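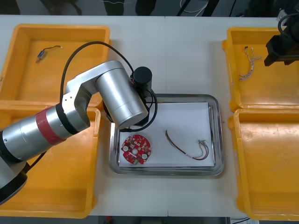 Robot arm over a metal tray, white work table.

Flenley Lounge Chair, Model 2
Designed by Valeriano Zabala. Made by Gillirlow.

Overview

The Flenley is a low-backed lounge chair with a solid wood frame, a woven cord seat and a loose back cushion. Gillirlow builds it to the original Zabala working drawings, with the changes listed under Revisions. It is sold assembled, with or without arms. The version with arms is the one most dealers and museums know. The armless version was drawn at the same time and went into production later.

The original run came to 1,947 chairs, all numbered on the inside face of the rear rail. Current production uses a separate number series with the prefix G, so a new chair can't be confused with an early one in a sale catalog or an insurance schedule.

Frame

Solid oak, ash or walnut. No veneer is used in the chair. Legs are turned, then planed flat on the inner faces where the rails meet. Front and rear rails are joined to the legs with through tenons, wedged from the outside. Side rails use blind tenons. The front legs meet the side rails at 90 degrees. The rear legs rake backward and are cut from wider stock so that the grain follows the bend.

The armrest is shaped from one board. It sits on the front leg and is housed into the rear post with a shallow shoulder. Early chairs have a screw at this point, covered by a plug; current chairs do not.

Timber is selected per chair. Walnut frames may include a narrow strip of sapwood on hidden faces. Gillirlow does not accept returns for grain or color variation within the selected species. Samples are available before ordering.

Seat

Three-ply paper cord, unbleached, woven over the rails in the pattern shown on sheet B of the drawings. Seat height at the front rail is 18 inches, measured without a load. The cord settles during the first months of use and the measured height will drop slightly at the center. The side rails carry L-shaped nails on the inside for the warp. These are brass on current chairs.

Leather seats are not offered. A number of early chairs were converted to leather by their owners, usually by tacking a panel over the rails, and the tack holes weaken the rail along its top edge. The workshop will inspect converted chairs for reweaving (see Service).

Back cushion

Feather and latex core in a cotton inner case. The outer cover closes with a concealed zipper on the lower seam. Covers are cut from Pratus wool in the standard colors: charcoal, oat, moss, rust and undyed. Customer's own fabric is accepted subject to a test piece. Stretch fabrics and fabrics with a long pile are declined.

The cushion is held by two leather straps that pass around the top rail and fasten with a stud. Replace straps as a pair.

Finish

Oak: soap or white oil.
Ash: soap, white oil or black stain under hard wax.
Walnut: clear oil.

Lacquer is not available on any frame. Soap finish marks easily in the first weeks and should be treated again soon after delivery. Instructions and a bag of soap flakes are packed with each soap-finished chair.

Revisions

The drawings used for current production were redrawn by Meenakshi Bhat from the Zabala originals and from measurements of early chairs. Differences from the first production are as follows.

Rear rail: thickness increased. Early rails sometimes cracked at the tenon when the chair was tipped back.
Armrest joint: screw and plug omitted, shoulder deepened.
Warp nails: brass in place of steel, which stained the cord in damp rooms.
Cushion core: latex and feather in place of horsehair.
Glides: felt glides fitted as standard. Early chairs had none.

The outline, the rail heights and the weave are unchanged.

Identification of early chairs

Early chairs carry a branded mark on the rear rail next to the number. The brand reads VOGLER in capitals, after the Vogler workshop, which held the first license. Paper labels were also used and are usually missing. A chair with a label and no brand should be examined closely, as labels have been moved between pieces. The number is stamped one digit at a time and the spacing is uneven on genuine examples.

Gus Esposito handles identification requests. Send photographs of the number, the underside of the seat, the armrest joint from behind and the foot of one rear leg. He does not give valuations. Replies are in writing and describe construction only.

Service

Reweaving, regluing, strap replacement and refinishing are done in the Gillirlow workshop for both early and current chairs. Early chairs are repaired with the original joint type, including the armrest screw. Cord removed from an early chair is returned with it on request. The workshop photographs each chair before work begins and a copy of the record goes to the owner.

Reweaving is booked through Clem Costigan. The bench is closed in September. Chairs can be dropped off on Tuesday, by appointment, at the loading door.

Warranty

Frame joints on current chairs are covered for 2 years from delivery. Cord, straps and covers are excluded. The warranty is void if the chair has been kept over a floor heating outlet or refinished with lacquer or polyurethane.

Packing and delivery

Each chair ships upright in a double-wall carton with the cushion bagged separately. Keep the carton until the chair has been checked. Report transit damage before the chair is put into use. Export crates are built to order and quoted separately.

Ordering

Specify species, finish, arms or no arms, and cover color. Trade accounts, exhibition loans and contract quantities: Shivam Thakur. Drawings and timber samples are sent on request. Prices are for the chair with one back cushion in Pratus wool.

Related: Flenley footstool, Flenley side table, replacement cord by the coil, soap flakes.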